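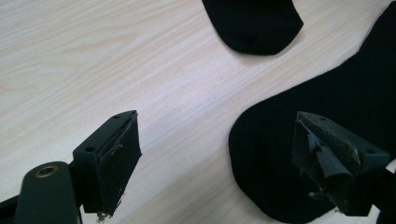 Do black socks need to be matched before they are folded?
Match them first. Two black socks can differ in length, rib, and wear, and a folded bundle hides all three.

4.2 Sorting and pairing dark socks

This section covers socks from the dark load only. For whites and wool, see 4.5. Residents' socks at Rallville are marked inside the cuff with a room number. Guest socks at Mondach are not marked and have to be paired by eye.

Before you start

Use a bare, light-colored tabletop. Dark socks show up poorly on the gray counter next to the dryers. Turn on the overhead light as well as the table lamp. Navy and black look the same under the lamp alone.

Caution: Do not sort socks that are still damp at the toe. Hang them on the rack and come back to them.

Steps

1. Take the socks out of the mesh bag a few at a time. Leave the rest in the bag.

2. Turn every sock right side out. Push your hand all the way to the toe and pull out any lint.

3. Lay each sock on its side with the heel showing. Smooth it from the cuff down to the toe with the flat of your hand. Do not pull on the cuff to straighten it.

4. Look at the knit. Put plain knit socks in one row and ribbed socks in another.

The outline of the foot and the bend at the heel should be easy to make out once a sock is flat. If one end is still bunched, smooth it again before you compare it with anything.
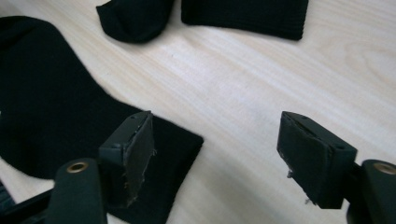

5. Compare lengths. Place one sock on top of the other with the heels lined up. The toes and cuffs should meet. A small difference at the cuff is normal after many washes.

6. Check the heel and toe for thin spots and holes. Hold the sock up to the light if you are not sure. Socks with holes go in the mending basket, together with their mates.

7. Fold the pair in half, toe to cuff, and then in half again. Stack the pairs with the fold facing you.

Note: Do not roll one cuff over the other. It stretches the elastic, and the pair will not stand up in the drawer inserts.

Single socks

Put singles in the tray marked Gistitberg and leave them there through the next dark load. Most mates are found inside a pillowcase or a pant leg. Singles still in the tray at the end of September go to Nele Wegener for rags.

Drawer inserts

A large insert holds 70 pairs of thin socks. Ribbed socks take up more room, so stop when the row is snug and start a second insert. Replacement inserts are on the Fröhlich order sheet, line 671. Give the sheet to Joscha Schwerdtfeger when it is filled in.

Section revised 25 May 2023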